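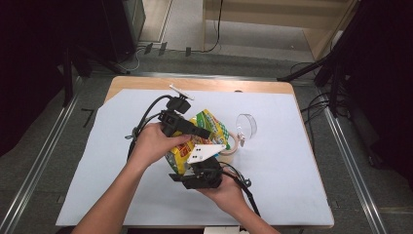
The Kellwood Clinic

Fidel Olivares had driven past the men's clinic in Kellwood 19 times before he parked. He sat in the car until the radio news ended, then went in.

The form asked how long he had been having trouble. He wrote "since April" and crossed it out and wrote "two years."

Dr. Du Plessis read it without any expression.

"Does your wife know you're here?"

"She thinks I'm at the hardware store in Ferkgate."

"Are you going to buy something on the way home?"

He hadn't thought of that.

She took his blood pressure, which was high, and asked what he had tried. He told her about the Lonus capsules, $172 for a two-month supply. They had given him heartburn.
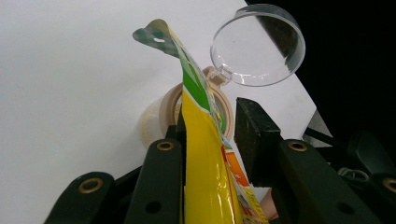 Yellow packet, crumpled

"Stop taking those," she said. "I want blood work first. Sugar, cholesterol, testosterone. It's often the heart or the blood vessels, and I'd like to know before I write you anything."

"I figured it was just me."

"It's you. It's also about half the men on my list today."

The nurse drew three tubes. Fidel looked at a poster of a kidney.

At the hardware store he bought a box of wood screws. Nadine was in the kitchen when he got back, sorting the groceries. 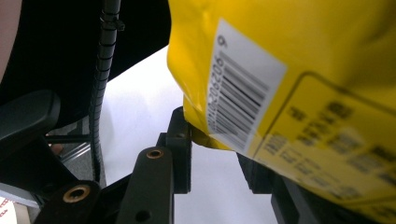

He put the screws on the counter, and then he put the clinic's card down next to them.

She read both sides of it.

"Lesego Du Plessis," she said. "Is she nice?"

"She's all right," he said, and sat down to tell her.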